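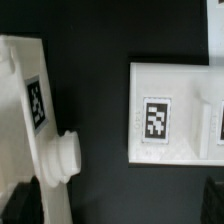
Gatura Shared Workshop
Small-parts handling arm: progress report to the Fakhoury Fund
Prepared by Thảo Tiêu, project lead
July 2, 2024

Summary

The arm is built and running on its own bench at the workshop. It can find the fixture and the parts tray by their markers and take parts out of the tray's left compartments. Turning the knob on the fixture is not yet reliable. We are behind on that item and on the written build guide. Spending is inside the grant. We are asking for one change to the remaining schedule, described under Requests.

Work since the April report

In April the arm was moving but had no camera at the wrist, and every position had to be taught by hand. If anyone bumped the bench, the positions were wrong and had to be taught again. The wrist camera is now mounted and wired. The cable runs along the outside of the forearm in a loose sleeve, with slack left at the elbow. The first routing went inside the forearm and pinched when the wrist turned all the way over, so we took it out.

The fixture and the tray both carry square-pattern markers on rectangular labels. The software reads a marker, works out where the object is, and corrects the arm's path before the fingers close. Tray compartments also have numbers molded into them so that a person restocking the tray can match it to the parts list. The numbers are the same color as the tray and are hard to read under the bench light. We plan to fill them with paint.

The bench top is dark and matte. We tried a light gray sheet first, and the software had trouble finding the edges of the white parts against it. The dark surface fixed most of that.

The fingers were reprinted twice. The current pair is black, with narrow tips that fit between a part and the compartment wall. The earlier tips were too wide and tended to lift the divider along with the part.

Test results

Between the April report and the end of last month we logged 1434 pick attempts. All of them were run by members during staffed hours. The left compartments give good results, and most failures there are parts lying flat against a wall where the fingers can't get under them. The right compartments are worse. When the arm reaches across, the camera often has only part of the far marker in view, and the software rejects a marker it can't see whole. It then backs off and tries again, up to five times, before it stops and waits for a person.

The knob on the fixture is the main open problem. The arm reaches it and closes on it without trouble. During the turn the fingers slide toward the end of the cap, and the grip is lost before the turn is complete. The marker above the knob is on a slope, so the camera sees it at a steep angle during the approach and the position estimate drifts. We have tried a slower approach and a higher grip force. The higher force left marks on the knob and did not stop the sliding, so we went back to the original setting.

The next two things to try are a softer pad on the inside of each finger and a second look at the marker from straight on before the arm moves in. The pads are cut but not fitted.

Software

The control program is kept in the workshop's Dernura folder, where any member can read it. Two members besides me can now start the arm, stop it, and clear a fault without help. Calibration still needs me, and that is a weak point. I have started writing the steps down and will have another member run through them while I watch.

We dropped the Pluvenov scheduling add-on. It did more than we need and made startup slow. A plain text file listing the jobs in order has replaced it.

Safety

The stop button was moved from the back of the bench to the front edge. The arm's top speed is capped in the controller, and changing the cap requires a key kept in the office. There have been no injuries. There was one collision in which the gripper struck the side of the tray and cracked a lip. The tray was replaced and a minimum height was added to the travel path.

Budget

Spent to date: $3363. This covers the arm motors and controller, the camera, printing material, cable, the bench, and the replacement tray.
Remaining: $800.

The largest overrun was on motors. One of the wrist motors failed in its second week and the seller did not accept the return. The cost came out of the line for the second tray station.

Open items

Knob turning: not finished.
Right compartments: working, with too many retries.
Build guide: parts list and wiring chapters are drafted, calibration chapter has been started, photos still to be placed.
Member training: two people trained, more sign-ups open.

Requests

We ask the fund to let us delay the second tray station and put the remaining money toward the knob problem and the camera mount. A mount that sits slightly farther back should bring the whole far marker into view. The parts for a new mount are inexpensive, but it will have to be tested with the full range of wrist motion and the cable sleeve will need to be lengthened.

If the fund prefers that we keep to the original plan, we can build the second station with the present mount, and the right compartments on both trays would then stay slow. Please let me know which you prefer before we order parts.

Thảo Tiêu
Gatura Shared Workshop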